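Tema 8. ¿Pueden ya las máquinas con las tareas de casa?

Guardar un objeto en una mochila infantil parece trivial. Para un robot de dos brazos es difícil: la tela cede, las correas se enganchan y la abertura cambia de forma.

Mesa de trabajo, mochila y objeto blanco: 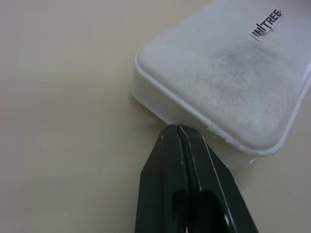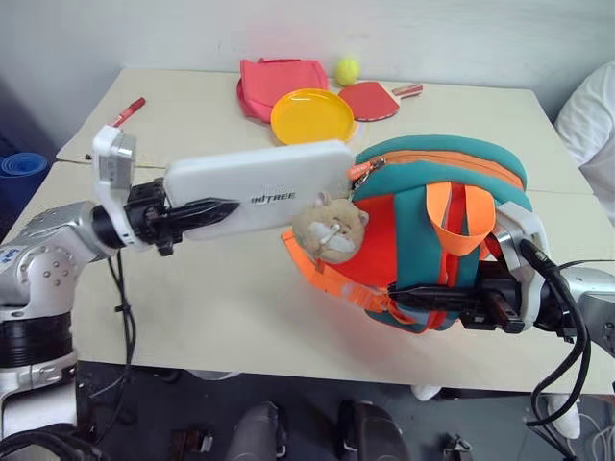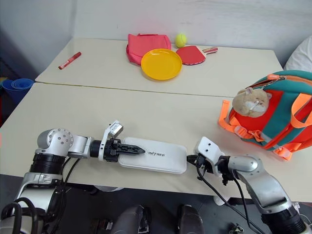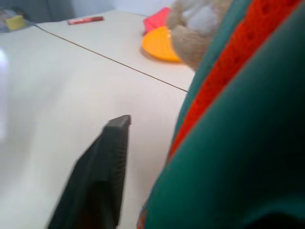 En el ensayo de Fundar se hicieron 496 intentos y se completaron 162. Casi todos los fallos fueron de agarre - la pinza cierra bien sobre plástico rígido y mal sobre tela.

En taller, con piezas iguales y posición fija, las cifras mejoran mucho. En casa todavía no.

Para abril: leer el informe de Mistau y calcular la tasa de éxito del ensayo.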